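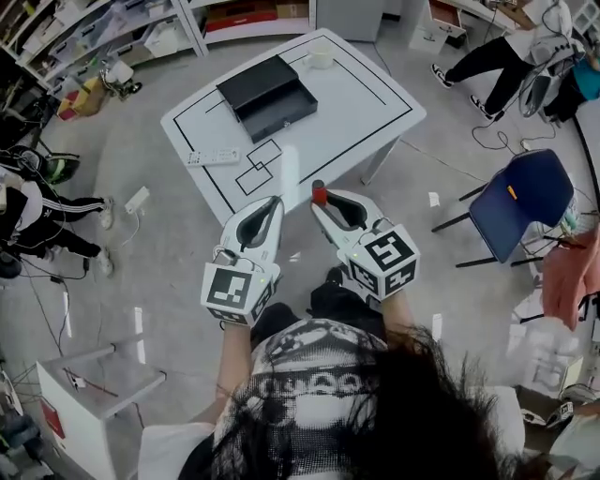
A table, a box with a drawer and a lock, a cup, and a remote control. How many places could you hide something small?

Where Do Lost Things Go? All About Drawers, Locks and Having a Place for Everything

Have you ever lost something tiny? A rubber, perhaps, or the lid of a pen, or that one little building brick you needed to finish the roof? Of course you have! Everybody has, and grown-ups are every bit as bad at it as children (ask any grown-up where their keys are and watch them start patting their pockets).

Small things are tricky because they roll, they slip down the sides of chairs, and they look very much like the floor. So a long time ago people began making special homes for them, and one of the cleverest homes of all is the drawer.

What is a drawer, really?

A drawer is a box that lives inside another box. The inside box has no lid, because the outside box does that job for it. When you pull, the tray slides out and you can see what you've got. When you push, it slides back in and everything is covered up again, safe from dust and from small brothers.

Look at the black box on the table at the top of this page. Its tray is partly open, and it has a little silver lock on the front. It is a very simple kind of drawer, with one tray and not much else to it, but a big chest of drawers in a bedroom works in just the same way.

People haven't always had drawers. For hundreds of years most families who had things to store kept them in a chest, with a big heavy lid on top. Chests are splendid for blankets, but imagine looking for a button in one! You would have to lift out every single blanket first, and the button would be right at the bottom, and then you would have to put all the blankets back. After a while furniture makers began fitting sliding trays into their chests, and that is why we still say "chest of drawers" today.

How does a lock know its own key?

Many small locks have little pieces of metal inside, and these pieces get in the way so that the lock can't turn. A key has bumps and dips along its edge. If it's the right key, the bumps push each piece to exactly the right place, and round it goes – click! If it's the wrong key, at least one piece stays where it is and the lock stays shut.

Cauã Mendonça, who is nine and wrote to us from Ovstead, wanted to know whether two keys can ever be the same. Well, Cauã, yes, they can! Small, cheap locks are often made in batches, and a key from one may open another. Locks for front doors are made with many more patterns, so it is much less likely.

Lines that help you tidy

There is something else on that table. Thin black tape has been stuck down to make a large border, with two overlapping squares near the front edge. Tape is a lovely way of marking out a space, and you can use the same idea at home. A square of tape on a desk can be the place for your pencil pot, or the place where the remote control must always, always go back. Then if the square is empty, you know straight away that something is missing.

Try it yourself: make a matchbox drawer

You will need an empty matchbox (ask a grown-up for this, and make sure all the matches are out), some coloured paper, glue, and a small bead with a piece of thread.

Slide out the tray and put it to one side. Wrap the coloured paper round the outer sleeve and glue it down, keeping both ends open. Ask your grown-up to make a small hole in one short end of the tray, then pass the thread through, tie the bead on the outside and a fat knot on the inside. Let the glue dry before you slide the tray back in, or it will stick, and you'll have a very pretty box that doesn't open.

If you make three or more, glue the sleeves one on top of another and you will have a tiny chest of drawers. Takumi Aoki from our Saturday-morning readers' club built one with 23 drawers for his shell collection, and he labelled each of them too!

Words to know

Tray: the part of a drawer that slides out and holds your things.
Sleeve: the outside part of a matchbox, open at both ends.
Batch: a lot of things made at the same time.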